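Skurcombe Kitchen Sink Set

README, last edited 5/3/23

What is in here

Pictures of things being put into, moved around in, and taken out of kitchen sinks and dish racks. The set has 500 clips and a still from each one. It started as a side folder of the larger Clulalora household set and was split off when the sink material got too big to keep in one place with the table and shelf material.

The name comes from the Skurcombe kitchen, where most of the clips were made. A smaller part comes from the Orlandini kitchen, which has a deeper sink and a window behind the faucet. The two kitchens are kept in separate folders, so you can train on one and test on the other if you want to.

Folder layout

skurcombe/clips
skurcombe/stills
orlandini/clips
orlandini/stills
labels.csv
objects.csv
changes.txt

Each clip and its still share the same number. The still is taken from the middle of the clip, so it usually falls partway through a move. Do not expect it to show the start or end position.

Objects

There are 13 object types, listed in objects.csv with a short code, a material if we know it, and a shape class. The shape classes are flat, bowl, cylinder, handled, and other. Cups with a handle go under handled even when the handle is turned away and you can't see it.

Material is left blank when the person labeling could not tell from the clip. Please leave those blank if you send corrections, unless you have the object in front of you. A white thing can be plastic, ceramic, or enamel, and guesses made from color alone caused a lot of cleanup in the first version.

Knives, graters, and thin glass are not included. We may add wooden spoons and spatulas later.

Labels

labels.csv has one row per clip with these columns:

clip – the clip number
kitchen – skurcombe or orlandini
object – code from objects.csv
pose – upright, upside down, on its side, leaning
support – rack, sink floor, counter, other object
contact – yes, no, unsure
note – free text, often empty

Pose describes the object as it is in the still. A cylinder that leans on a rack wire but mostly lies flat is labeled on its side. Leaning is saved for plates and lids that stand against something.

Support names what the object rests on. When a rack stands inside the sink, the label is rack, with "in sink" in the note column. This was not done the same way in version 1, where half of these rows said sink floor. They were relabeled by hand for version 2.

Contact is yes when anything is touching the object apart from its support. If the gap is too narrow to judge, it is marked unsure. Those rows are left out of the contact scores but kept for everything else.

Sample still

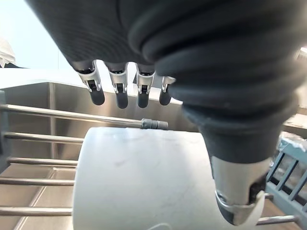

White cylinder, on its side, metal rack in stainless steel sink. Contact: unsure.

Known problems

Steel sinks throw glare, and in 45 clips it is strong enough to hide part of the rack. These have "glare" in the note column. We kept them in – people who work on wire racks asked for the hard ones.

White objects are over-represented. Most of the dishes in the Skurcombe kitchen are white, and the Orlandini folder is too small to balance that out.

The rack in the Skurcombe kitchen was swapped for a different one in September. Wire spacing is not the same before and after, so don't use it as a ruler.

Two codes in objects.csv, CUP and TUM, overlap for small tumblers. If the difference matters to you, merge them.

Use

Free for research and teaching. Keep this file with any copy you pass on. For display in a store or product page, write to the Zondness project desk first.

Corrections to labels are welcome. Send the clip number, the column, the old value, and the new value, one per line. Changes go into changes.txt with the next release.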